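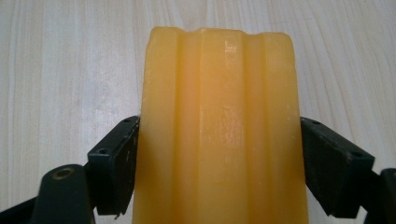 4.2 Storage of unwrapped soap before first use

The households in Brindska and Walten buy most of their laundry soap in the cold half of the year, when the delivery from Drolau is regular and the price is lower. We sent the questionnaire to 700 households and received 400 complete answers. The question on storage was placed near the end of the form, and it received longer written answers than any other question. For this reason we treat it in a separate section.

In both towns, the common practice is to remove the paper from the bar on the day of purchase and leave the soap in the open for some weeks. The respondents call this "resting." They believe that a rested bar becomes harder and is used up more slowly. The Mitsotakis-Vlachou works, the larger of the two suppliers, recommends a resting time of 6 weeks in its leaflet for shops. Few respondents had seen this leaflet – most of them learned the practice from a parent or a neighbor.

The place of resting differs between the towns. In Brindska the attic is preferred, and the bars are put on a string or a wire grid. In Walten, where many of the houses have no attic, a shelf or a spare table in a cool room is used. Several respondents from Walten added that plain wood is better than painted wood, because paint can leave a color on the soap. We could not find support for this opinion in the earlier literature, but we also did not find a study that tested it. A bar with an uneven end and grooves on its face is shown in Figure 3, and a pale wood surface with straight grain in Figure 4.

Figure 3. Yellow-orange soap bar with long grooves.

Figure 4. Light-colored wooden tabletop.
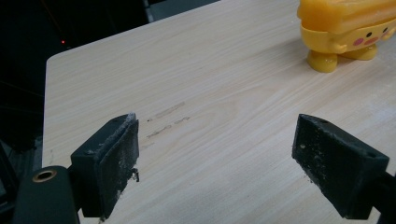
One respondent from Walten wrote that the surface makes no difference at all, and that only the turning matters: her family turned every bar once a week, and a bar left on one side always stayed soft underneath. The same point appears in 11 other answers, all from Walten. In the attics of Brindska the air reaches the soap from every side, and turning was not mentioned there.

We must be careful with the comparison of the two towns. The form asked where the soap is kept, but it did not ask if the room is heated, and a heated room in November is not the same as an unheated one. The answers also depend on memory. Some respondents described what they do now, others what was done in the house when they were children, and the wording of the question – "How is soap kept in your home?" – allowed both readings. In the next section we use only the answers where the present practice is stated clearly.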